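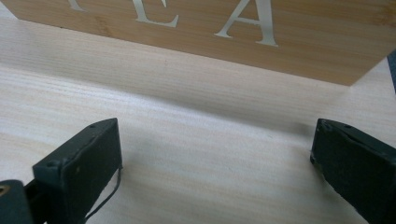 Okay, tea drawer update, because I've finally sorted the whole collection and I am so happy with it. For two years everything lived in a drawer next to the batteries and I kept buying peppermint because I couldn't see the peppermint. Now it's all in a bamboo box with TEA across the front in big pale serif letters, sitting out on the light wood where I can reach it half asleep!

3 min read

2/ Step one was dumping every bag and packet out and being brave. I had 178 tea bags. ONE HUNDRED SEVENTY-EIGHT. I live alone (well, with a cat, and she's strictly water).

3/ A lot of that was the Dunmore breakfast blend, which I buy in the big carton every December and then forget about. Still smells great though. It gets the front row.

4/ Sorting by brand was a mess. Sorting by color of packet looked gorgeous for one evening and then I couldn't find a thing. What stuck was sorting by time of day: morning, afternoon, after dinner, can't sleep.

5/ So that's 4 groups, and I didn't label any of them. Two weeks in and my hand just goes to the right spot. I love this so much more than I should.

6/ Loose leaf stays out of the box. I tried a little pouch of Bustari green in there and everything near it started tasting like Bustari green. Jars with tight lids for those, on the shelf.

7/ Same goes for anything smoky or super minty, by the way. Keep the foil on! My naked paper bags of chamomile soaked up peppermint in about a week, and it wasn't terrible, but it wasn't chamomile.

8/ Bamboo care, since a few of you asked last time: damp cloth, then a dry one. I keep mine away from the kettle spout so it isn't getting steamed every morning.

9/ The overflow went in a tin in the hall closet, and I'm not buying more until the tin's empty. (Zornelby has a pear and ginger out right now. Pray for me.)

10/ Tonight is a cup from the can't-sleep row and a book. If you've got a tea stash, tell me how you sort it, I want all the systems!

Comments

mugshelf: time of day!! doing this tonight, mine's alphabetical and I hate it

oolong_and_short: The pear and ginger is worth breaking the rule for. Sorry.

pantrymoth: does the cat approve

kettleside: I keep a "guests only" row and then drink it myself

Related
My jar shelf, before and after
Is the Cudar kettle too loud for mornings?
Spice drawer, round two
What I do with stale tea bags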